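Normativa y buenas prácticas para un manipulador de dos brazos trabajando en un frigorífico doméstico

Preguntado en: Robótica de servicio / Seguridad y normas
Etiquetas: manipulación, pinzas, riesgo, contacto con alimentos, ISO 13482
2 respuestas

Pregunta de R. Reuter

Estamos redactando el procedimiento interno para tareas de colocar y retirar productos en un frigorífico de cocina. Sistema de dos brazos, teleoperado en la fase de toma de datos y autónomo más adelante. El frigorífico se usa cargado, con envases de verdad: tarros de vidrio, botellas tumbadas, bolsas, paquetes blandos, y la puerta también llena.

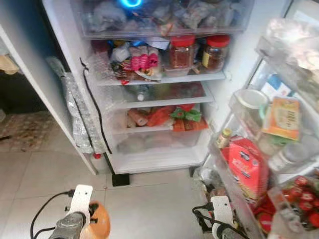 Mis dudas son las siguientes:

1. Qué norma tomar como base. El integrador (Murkosa) insiste en ISO 10218 más ISO/TS 15066. A mí me parece que encaja mejor ISO 13482, por tratarse de un entorno doméstico.

2. Si la evaluación de riesgos debe contemplar el vidrio como peligro propio o basta con incluirlo en "caída de objetos".

3. Qué se exige a los dedos de la pinza cuando solo tocan envases cerrados.

4. Si hay alguna práctica aceptada sobre el tiempo con la puerta abierta. Hemos puesto 300 segundos por ciclo, sin más fundamento que la costumbre.

He leído el hilo anterior sobre lavavajillas, pero allí no se trata el contacto con alimentos. Agradecería referencias a apartados concretos si alguien las tiene a mano.

Roswitha Reuter

Respuesta 1 - aceptada

Por partes.

Norma base. Depende del uso previsto que declare el fabricante, y conviene escribirlo antes de discutir nada más. ISO 10218 cubre robots industriales y su integración. ISO 13482 cubre robots de cuidado personal y asistencia. Si el destino final es una vivienda con usuarios no formados, la segunda es el punto de partida razonable. Si de momento solo hay operadores formados en un recinto con acceso controlado, el integrador no va desencaminado para esta fase. En Brusent mantuvimos dos evaluaciones separadas, una por fase, y la revisión fue más sencilla que con un documento único lleno de excepciones. En ambos casos el método es el de ISO 12100: límites de la máquina, identificación de peligros, estimación, evaluación, reducción.

Un aviso sobre ISO/TS 15066: los valores biomecánicos se refieren a contacto con personas. No sirven para fijar la fuerza de agarre sobre un envase. He visto ese error en más de un procedimiento.

Vidrio. Yo lo separaría. La caída de un paquete de salchichas y la de un tarro tienen la misma probabilidad, si se quiere, pero distinta gravedad, y además el fragmento queda en la zona donde el operador mete la mano para recuperar la escena. Medidas que aplicamos:
- Vidrio al fondo o contra la pared lateral, nunca en el borde delantero de la balda, salvo que sea el objeto de la tarea.
- Velocidad reducida de la muñeca desde que la punta de los dedos cruza el plano de la puerta.
- Parada y retirada en línea recta ante cualquier fuerza lateral inesperada. Nada de reintentos automáticos dentro del compartimento.
- Tras una rotura, brazos sin energía antes de limpiar y descarte de los alimentos abiertos de esa balda y de las inferiores.

Aproximación. Con baldas cargadas, la holgura lateral la determina el objeto vecino, y el modelo del frigorífico vacío no la recoge. Pedimos que el operador confirme por la cámara de muñeca que los dos dedos están a los lados del envase y que ninguno pisa un producto contiguo antes de cerrar.

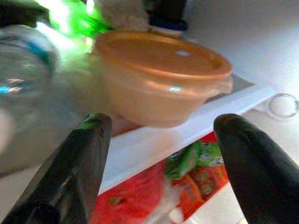 La confirmación se registra con el ciclo. Si el envase lleva tapa a presión, el agarre se hace por el cuerpo, por debajo del reborde. Agarrar por la tapa está prohibido en nuestro procedimiento aunque el peso lo permita - la mitad de los derrames que registramos venían de ahí.

Dedos. Con envase cerrado no hay contacto directo previsto con el alimento, pero el contacto accidental es previsible y debe figurar en la evaluación. Para el material de la cubierta, el marco europeo es el Reglamento (CE) 1935/2004. Para el diseño higiénico puede orientar ISO 14159. En la práctica: superficies lisas, sin cavidades donde se acumule producto, y limpieza entre sesiones. Los tornillos a la vista cerca de la punta hay que inspeccionarlos uno a uno.

Cableado. No lo preguntas, pero inclúyelo. Un bucle de cable en la base de la pinza se engancha en los balcones de la puerta con facilidad. Comprobad el recorrido con la muñeca en los dos extremos de giro y con la puerta en su apertura real de trabajo.
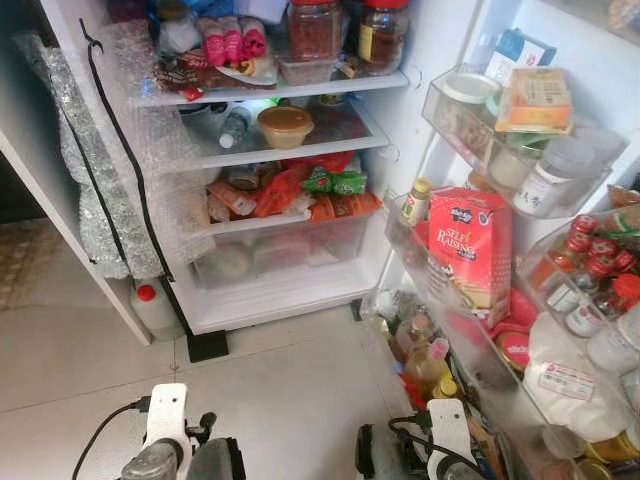
Frigorífico cargado, puerta abierta hacia la derecha y las dos pinzas en la parte inferior.

Tiempo de puerta. No conozco ninguna norma que dé una cifra para esto. Lo correcto es limitar por temperatura medida en el producto, con una sonda en la balda más desfavorable, y dejar el tiempo como límite secundario. Si los alimentos son solo material de ensayo y se etiquetan como no aptos para consumo, el límite desaparece por seguridad alimentaria, aunque interesa conservarlo por la condensación.

Sérgio Paiva

Comentario de R. Reuter: Gracias. Separaremos las dos fases. Sobre la velocidad reducida, ¿la supervisáis con función de seguridad o solo por software de aplicación?

Comentario de S. Paiva: En la fase con operadores formados, por aplicación, con la parada de emergencia cableada aparte. Para vivienda no lo aceptaría sin función de seguridad evaluada según ISO 13849-1.

Respuesta 2

Nosotros usamos la plantilla de Kröger para la evaluación y nos va bien. Tiene 409 filas y casi todas se quedan en "no aplica", pero el apartado de cocina es aprovechable. En cuanto a los dedos, una funda de silicona y listo. La puerta la cerramos cuando pita.

Comentario de S. Paiva: La funda cambia el espesor del dedo y el rozamiento. Hay que repetir la validación del agarre, y además comprobar que no se desliza al retirar la pinza.

¿Te ha resultado útil esta página? Sí / No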